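Clokodon 4 lets two arms share one plan

The Clokodon team at Clurusden has released version 4 of its open source motion planner, and the big news is for anyone running two arms over one table. Until now each arm got its own plan, and a separate check stopped one of them whenever the paths came too close. The new release plans both arms together, so they can work right next to each other, even in front of a full shopping basket, without all that stopping and starting.

It's quick, too! In the team's own tests on 1301 saved tasks, replanning took almost 750 microseconds per step on an ordinary desktop. Cable limits can now be set for each joint, a feature users have been requesting for ages, and the Claster log viewer finally shows both arms on one timeline.

Old config files still load, but the gripper settings have moved to their own section. The download is up now, and a fix for the Cheng simulator plugin should follow in September.

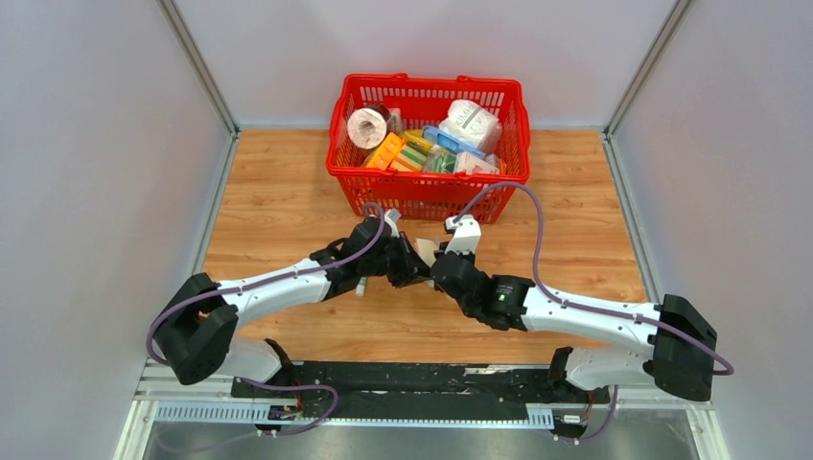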